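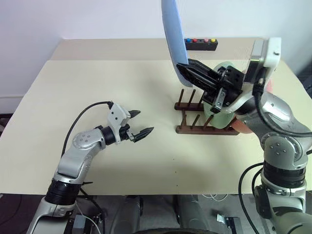 Pandus Plates: README for the two-arm dish rack recordings, with fault notes

Version 1.2, 8 Sep 2020
Maintained by Mahlet Demissie and Amado Aquino, Portela workshop, Clikdale

Please read the section "The release fault" before you train anything on this data. Version 1.0 was shared with two other groups without this section, and both of them lost time. We are sorry for it.

What the data contains

The data set has 3,932 episodes of two robot arms working with plates and a dish rack on a table. The rack is wooden, with upright pegs. The plates are colored and are put into the rack one at a time, or taken out of it again. Each episode has the video of the head camera, the joint positions of both arms, the commanded and the measured opening of both grippers, and the motor current of both grippers.

The operators were Honeylyn Pangilinan and Rhea Panganiban. They controlled the arms by hand from the leader station. No episode was made by a trained policy. Lorna Cruzado checked the episodes and wrote most of the labels.

Recording started in February and stopped one time for the repair which is explained below. The folders are named by session, from session_01 to session_32. Session numbers follow the order of recording.

Files in each session folder

episodes/ contains one file for each episode, with all signals at the same clock.
video/ contains the head camera video, one file for each episode.
labels.csv contains one line for each episode: episode number, task, result, fault code, remark.
session_notes.txt is what the operator wrote during the session. We did not correct the spelling.

The column "result" can be done, not_done or stopped. The value "stopped" means that the operator pressed the stop before the task was finished. It does not say why. For the reason please look at the fault code.

The release fault

From session 11 the right gripper sometimes did not let go of the plate when it was commanded to open. The operator brought the plate down between the pegs, gave the open command, and the fingers stayed closed or opened only on one side. Then the operator moved the arm up, as in every other episode, and the plate went up together with the gripper. When the lower edge of the plate was still between the pegs, the rack was lifted also.

In the first sessions with this fault we believed it was an operator mistake. Honeylyn wrote in her notes that she had pressed open and that she was sure of it. We should have looked at the signals on the same day. The commanded opening in these episodes is correct. It is the measured opening which does not follow.

In session 14 the fault became a safety matter. The right arm went up with a plate, the rack came with it and tipped, and the plate came free above the table and fell over the front edge. It broke on the floor. Rhea was standing at the side of the table to reset the rack for the next episode, closer than our rule allows, and a piece hit her shoe. She was not hurt. We stopped recording on the same afternoon and did not start again before the repair was finished.

What we found

There were two causes and it took us too long to see that they were two.

The first cause was mechanical. A screw in the right gripper had become loose, and one finger carrier was sitting at a small angle on its rail. With an empty gripper it moved well, so our morning check did not find anything. With a plate between the fingers, the side load pushed the carrier against the rail and it was stuck. Amado could repeat this on the bench after he understood that the test must be done with a plate.

The second cause was in the software. The Ulero control program reported "gripper open" when the open command was sent, and did not wait for the measured opening. The light at the leader station was connected to this report. So the operator saw the open light, trusted it, and lifted. If the light had shown the measured value, the plate would still be stuck, but the arm would not go up with it.

We also had a suspicion about the cable on the right wrist, that it was pulling on the gripper when the arm was low. We recorded a short test with the cable held away by hand, robot in slow mode, and the fault came the same as before. We do not think the cable has a part in it.

What we changed

1. The loose screw was replaced and secured with thread lock. The same was done on the left gripper, although it never showed the fault.
2. The open light now follows the measured opening. It comes on only when the fingers have reached 70 percent of the commanded opening.
3. If the light does not come on, upward motion of this arm is blocked. The operator must give the open command again or press stop.
4. The morning check is done with a plate in the gripper, on both sides, at low height.
5. During motion no person stands at the side of the table. The rack is reset only when both arms are stopped and the operator has said so in a loud voice.

Number 3 makes the work slower, and the operators did not like it in the beginning. We keep it.

How the fault appears in the data

Sessions 01 to 10 are without the fault, as far as we know. Lorna checked the gripper signals in all of them.

Sessions 11 to 14 contain the fault. Each affected episode has a fault code in labels.csv:

R1: the gripper did not open after the open command, and the operator noticed before lifting.
R2: the gripper did not open, and the plate was lifted again.
R3: the gripper did not open, and the plate and the rack were both lifted.
R4: a plate fell. The tipping episode in session 14 has this code.

Sessions 15 to 32 were recorded after the repair. In session 19 you will find R1 two times. In both cases the block on upward motion worked, and after a second open command the plate was released. We opened the gripper again and found nothing loose. We do not have an explanation for these two and we leave them in the data.

Important: in sessions 11 to 14 the signal "gripper_state" is not reliable, because it comes from the wrong report. Please use "gripper_measured". In the later sessions both can be used.

A warning about training

The episodes with R2 and R3 look almost normal until the lift. One of the groups that received version 1.0 trained a policy on everything, and their policy learned to go up without a clear release. On their robot it lifted the rack. Take these episodes out if you train by imitation. If you work on failure detection, they are probably the most useful part of the data.

To make this easier, the file clean_list.txt gives all episodes without a fault code. It is made from labels.csv by a small script in tools/. If you find a wrong label, correct it in labels.csv and run the script again. Please do not edit the list by hand.

Known problems which are not solved

The head camera clock is late against the joint clock in session 07. The delay is 30 milliseconds and is constant during the session. We did not correct it in the files.

The plate often hides the fingers from the head camera. In many episodes you cannot decide from the video alone if the gripper is open. This is also a reason why our first review, which was done only with video, did not find the fault.

The motor current of the left gripper is missing in part of session 22. The values are written as empty, not as zero.

The remark column is in English but was written by several persons, and the words are not always the same. "Stuck", "hanging" and "no release" have the same meaning.

Changes

1.0: first release, without fault codes.
1.1: fault codes R1 to R4 added, clean_list.txt added.
1.2: session 07 clock delay described, two episodes in session 12 changed from R1 to R2 after a second check by Lorna, this README rewritten.

Contact

Questions about the labels go to Lorna Cruzado, questions about the arms and the repair to Amado Aquino. If you had a similar fault with your own gripper, please write to Amado also when it is already solved. For the two cases in session 19 he is still looking for ideas.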